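Drive swap talk — my notes, Vadwood meetup

Start with the why. I had two grippers to compare and 40 minutes of your patience, so I picked the job I hate most: getting hard drives in and out of things. Stiff linkages versus the springier set Erlinda Catacutan built for us at Rurkgate.
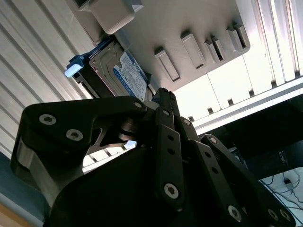

Wrist cam view: gripper and a drive in its tray, beige plate behind.

Pause here, let people squint at it! Point out the row of holes in the link bar (someone always asks — yes, they're factory, no, I didn't drill them).

Next bit is grip force. We ran 110 pulls per gripper and I changed my mind twice. The stiff one feels lovely until the caddy's on an angle, then it fights you.

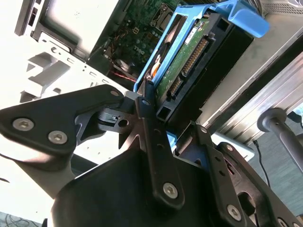

So I ended up slowing the approach right down and letting the fingers settle before closing. Johannes Mnguni reckons that's a controller problem, and he's probably right. Mention his Favombridge tuning notes, and don't get dragged into gains. If they push, say we'll chat over a beer.

Last thing before the demo is where you put the wrist camera, and what the fingers hide once they're closed.
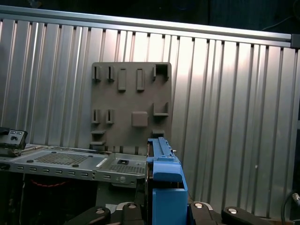
Demo and questions

Load the slow profile first. Take the camera question early, it's the fun one.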